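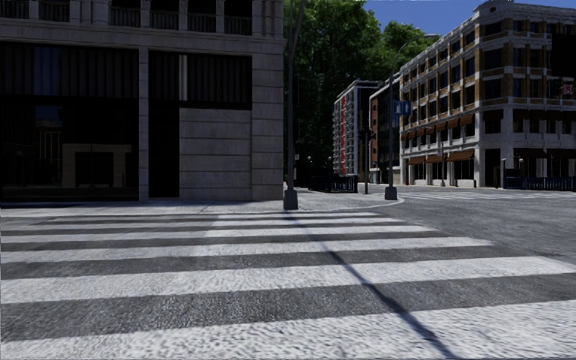

Worn paint on a zebra crosswalk, with a metal pole at the curb.

Newsletter > Public Works > Streets

Dirdale resurfacing enters second phase

Crews start milling on Morkum Avenue in February. The contract covers 3,894 feet of roadway and 22 curb ramps. Lane closures begin at 9 a.m. Striping follows once the new surface has cured. Access questions go to Anwara Mondal, project engineer.

Related items
Storm drain inspection schedule
Ruloren Bridge load limits

Contact Public Works | Back to top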